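"A vidraria ensina paciência": uma conversa sobre funis, rolhas e bancadas

A responsável pela bancada de vidro da Gralus recebe-nos às nove da manhã com um bule de chá e um pedido de desculpa pela falta de cadeiras. Pediu-nos que não lhe puséssemos o nome no texto ("quem me conhece vai logo perceber, quem não me conhece não perde nada") e foi das poucas condições que impôs. O resto da manhã passou-o a falar com um gosto contagiante de coisas em que a maior parte de nós não pensa desde as aulas de química: funis, tubos de ensaio, suportes, rolhas, anéis de cortiça.

A Gralus prepara conjuntos de vidraria para escolas e pequenos laboratórios, e o catálogo anda neste momento pelas 603 referências, o que ela diz com um misto de orgulho e cansaço. "Quando entrei eram 113, e eu sabia-as todas de cor, com as medidas e tudo. Agora tenho de ir ver à lista como toda a gente, e custa-me, confesso que me custa."

Pergunto-lhe por onde se começa a arrumar uma bancada e ela ri-se, porque acha que a pergunta devia ser outra: por onde se começa a desarrumá-la. "A primeira coisa é tirar tudo. Depois estende-se o pano preto. O vidro transparente em cima de uma mesa clara desaparece, a gente estende a mão para um tubo e dá-lhe um toque sem querer. No preto vê-se o rebordo, vê-se a haste, vê-se uma lasca, se a houver. A minha mãe cosia botões pretos em cima de um lençol branco pela mesma razão, portanto eu não inventei nada!"

Vem depois o suporte, e sobre suportes podíamos ter ficado até à hora do almoço. O preferido dela é o de acrílico, comprido e estreito, com os furos em fila, onde cada tubo fica de pé, preso por uma braçadeira transparente com um parafusinho branco ao lado. "Gosto que se aperte com dois dedos e mais nada. Se for preciso força, alguma coisa está mal posta, e quem paga é o tubo." Os furos vazios entre um tubo e outro também lhe agradam. Há quem queira encher o suporte todo de uma vez, explica, e depois não há espaço para os dedos.

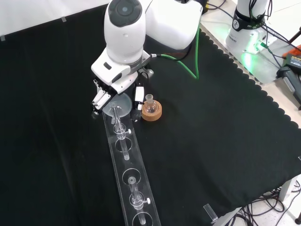
Na Tadbridge, que fornece o mesmo género de material, há quem discorde com toda a cordialidade: para eles o suporte cheio é mais estável, o espaço para os dedos resolve-se com tubos mais compridos, e um furo vazio é só um sítio onde se acaba por pousar uma caneta. Levo-lhe a objeção e ela abana a cabeça, divertida. "Já me disseram isso na cara. E têm razão na parte da caneta, já lá encontrei 2."

O funil merece-lhe um capítulo à parte. Defende que se deve pousar sempre com a haste livre, de modo a que se veja bem para onde aponta, e que o funil encostado de lado à espera de vez é meio caminho andado para o chão. "As pessoas olham para a boca do funil, que é larga e bonita, e esquecem-se da ponta. Ora o trabalho todo é na ponta. Eu baixo-me, ponho os olhos à altura da haste, e só então deito seja o que for. Os meus joelhos já se queixam, mas é assim."

E os balões de fundo redondo? "Ah, esses são uns mimados." Sem um anel de cortiça não há maneira de ficarem quietos, e a cortiça, diz ela, tem a vantagem de ser macia para o vidro e de não escorregar. Experimentou em tempos uns anéis de borracha da Maddocks, de que não tem razão de queixa, mas voltou à cortiça por hábito e por afeto, e também pelo cheiro da caixa quando se abre.

Falamos ainda do plástico, assunto em que esperava encontrá-la mais severa. Os funis de plástico translúcido, daqueles um pouco leitosos, têm lugar na bancada dela, sobretudo nos conjuntos para os mais novos. "O vidro é mais bonito, não vou mentir. Mas um funil de plástico numa prateleirinha de acrílico, bem assente no furo, com a haste a sair por baixo, serve perfeitamente para aprender o gesto. E quem aprende o gesto com um aprende com o outro."

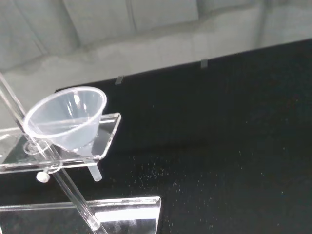 Funil de plástico translúcido na prateleira de acrílico do suporte.

Sobra a limpeza, de que ela fala com menos poesia. O pano preto, tão bom para ver o vidro, mostra também cada grão de pó, e por isso sacode-o à janela ao fim da tarde. Para o acrílico usa um pano macio e água morna, sem álcool, que com o tempo o deixa baço. Na série Fana, a que está a preparar para outubro, quer incluir uma folhinha com estas recomendações, escrita à mão e depois copiada.

À saída pergunta-me se tenho em casa algum frasco sem tampa. Tenho, claro, toda a gente tem. Volta para dentro e traz-me uma rolha embrulhada em papel, "para experimentar, e se não servir corta-se um bocadinho".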